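Bistetance

Bistetance is a small launch vehicle built by Ljungberg for carrying light payloads to low Earth orbit. It flies from the Wultum launch site and has two stages, both burning liquid oxygen and kerosene. Its stated capacity is 200 kg.

Design work was led by Vilgot Løken, with Dayana Carrillo in charge of the upper stage. The first flight, in August 2023, carried 6 small satellites and a mass simulator. A hold for high winds moved liftoff back by 23 minutes. 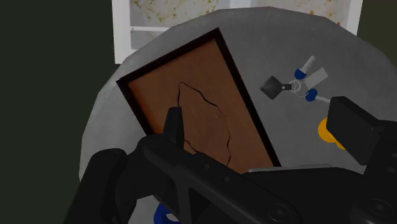
The first stage is not recovered. Ljungberg studied a parachute landing at sea but dropped the plan - the added weight would have cut the payload too far. The upper stage can restart its engine and is normally lowered into the atmosphere after payload release.

Tracking is handled from Wultum and from a second station at Plisudcombe.

See also: Wultum launch site, Small-lift launch vehicle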